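Mastemine Technical Institute
Robot Teaching Methods: Course Handout
Unit 4: Demonstration by Remote Control

4.1 Purpose of the unit

Unit 3 covered hand guiding, in which the operator holds the arm and moves it through the task directly. Hand guiding is quick to learn and suits work with one arm and rigid parts. It becomes difficult when two arms must act together on something soft, because the operator has no hand free and often stands between the arm and the object. Unit 4 therefore turns to remote control, using a packing task with a soft lunch bag.

Students should have read the chapter on grasp types in the Procházka reader before the first laboratory period.
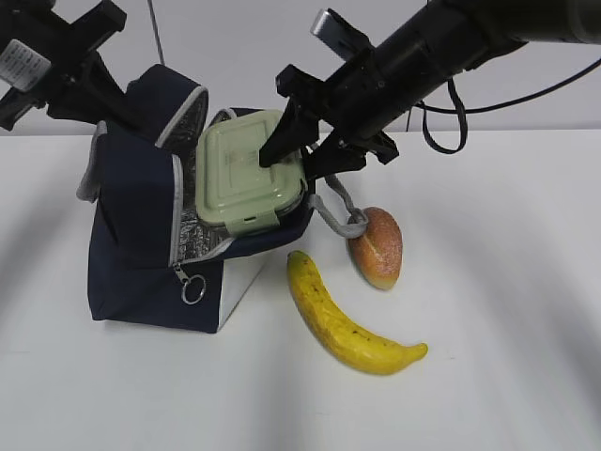
4.2 Terms used

An episode is one complete attempt at the task, from the starting layout to the release of the last object. A demonstration is an episode that has been accepted for training. The two words are not interchangeable in laboratory reports. Each group submits 80 demonstrations; the number of episodes needed to reach that total will vary and must be stated.

The Stevia control station reads the position of the two hand controllers and sends matching commands to the arms. It does not transmit force. Operators must judge pressure by watching the object: a lid that tips, or fabric that begins to fold, shows contact well enough for this unit.

4.3 Division of work between the arms

Before recording, the group decides which arm holds and which arm moves, and keeps to that choice for all demonstrations in the set. Sets in which the roles change from one episode to the next are hard to learn from, and they will be returned. If a task requires the roles to change partway through, the change must come at the same step every time.

Soft containers need particular care. Fabric shifts when it is gripped, and a zipper will bind if the cloth beside it is slack. The operator should bring both grippers to the bag before applying any pull. 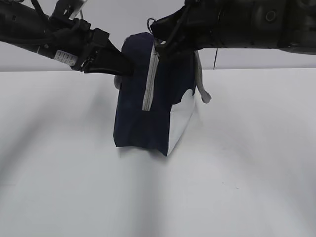
Figure 4.2. Both grippers at the bag, with the right one closed on the top edge near the zipper.

4.4 Pace and pauses

Operators new to the station tend to stop while deciding what to do next. A policy trained on such recordings may learn the pauses as well. Rehearse the full sequence at least twice without recording. A pause longer than 700 milliseconds outside a planned grasp should be noted in the episode log.

Failed grasps followed by a clean recovery may be kept. Mark them with the letter R. Episodes in which an object leaves the table are discarded.

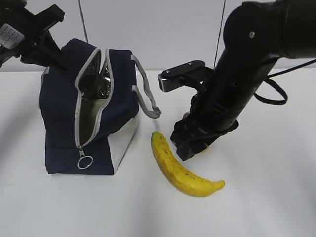
Mastemine Course Handouts, Unit 4, page 2

4.5 Varying the layout

Food items should be placed by hand before each episode, at a new angle and distance from the bag. The bag itself may be turned slightly but must remain within reach of both arms. Brangate grippers open to a fixed width, and an item placed tight against the bag may leave no room for the fingers.

4.6 To be submitted

The episode log, the accepted demonstrations, and a written statement of one page on how the roles of the arms were chosen. Reports are due at the start of the Unit 5 lecture.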